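Novley TidyHand two-arm clearing kit -- equipment page

Status: open fault notice. Sold with restrictions until the grip-release fault is closed.
Part number: 914
Supplied by: Helby
Page kept by: Þórey Arnardóttir

What it is

A pair of arms with a gripper on each, a head camera, and software that clears light litter off a table into a lined bin on the floor. Novley describes it as "ready for unattended rooms." We don't repeat that claim on our own price list, and the rest of this page explains why.

What it is sold to do

One arm holds the bag or the bin. The other picks up cups, wrappers, paper and small packaging and lets go over the opening. The maker's sheet lists up to 100 items per session. We haven't seen the test behind that number and have asked for it twice. The sheet also doesn't say what counts as an item, and a tissue is a lot easier than a bottle cap.

The fault

In January a customer, Zoëga, reported that the picking arm sometimes failed to open over the bin. The software marked the item as dropped and sent the arm back to the table with the item still between the fingers. On the next reach it pushed that item into whatever was lying there. Nothing in the log showed an error. The only sign was that the item count and the contents of the bag didn't match.

A second report from the same site is the one that worries us more. The holding arm kept its grip on the liner after the stop button was pressed, and a member of staff who pulled the bag free tore it and got her fingers pinched. She wasn't badly hurt. Novley's first reply called this "expected holding behavior." It may well be expected by the people who wrote the software. A person reaching for a trash bag does not expect it, and the quick-start card says nothing on the subject.

The work in question

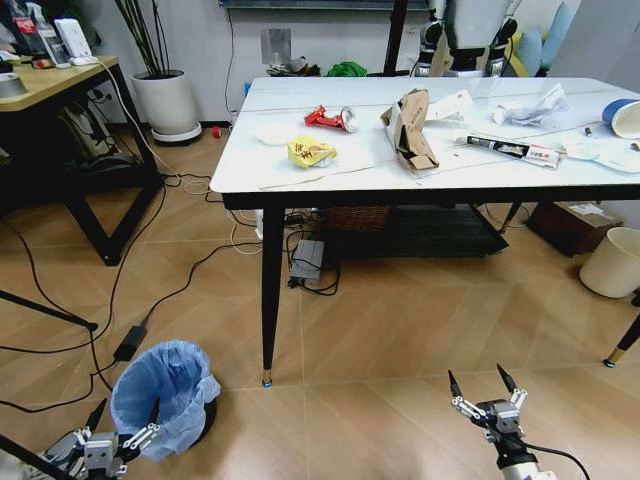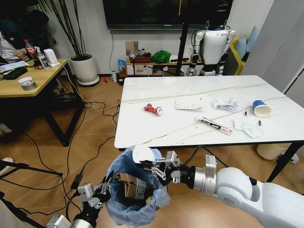
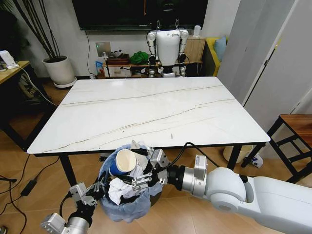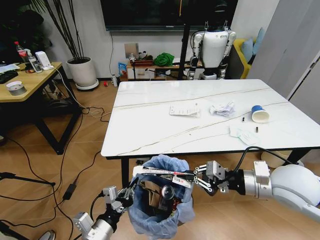

Table clearing into a blue-lined bin, two arms.

What Novley has changed

Software 2 adds a check after each release. The gripper closes again on nothing, and if the fingers stop early the cycle halts. Csenge Oláh ran it at our bench for seven days and it caught the thick items every time: cups, cans, folded cardboard. Thin ones got past it. A paper slip or a flat napkin leaves so little gap that the check reads it as an empty hand. Novley says a finer setting is coming. No month has been given, and we won't print one until there is something to install.

The stop button now opens the holding gripper after a short delay. That is better than before, but the delay can't be set by the user, and the light on the arm doesn't change when the fingers let go. You have to look.

Conditions of sale until the notice is closed

Software 2 or later must be installed before first use.
Someone stays in the room while the arms are powered.
Stop the unit and watch the holding gripper open before touching the bag or bin.
Run cables away from the walking route between the stop button and the bin.
No glass, blades, batteries or liquids on the table.
Compare the item count with the bag at the end of each session and send us any mismatch, with the log.

Will the Janari stand fix it?

We get asked this a lot. No. The Janari stand raises the bin and keeps it from sliding, so the second arm has less to do, but the release fault is in the picking arm and the stand doesn't touch it. Buy it if you want the bin higher.

Returns

Units with earlier software can come back to Helby for a full refund, opened or not. Keep the gripper fingers in the box -- they are checked separately, and a missing set holds up the payment.

Questions about this notice go to Þórey Arnardóttir at the equipment desk. Please quote 914.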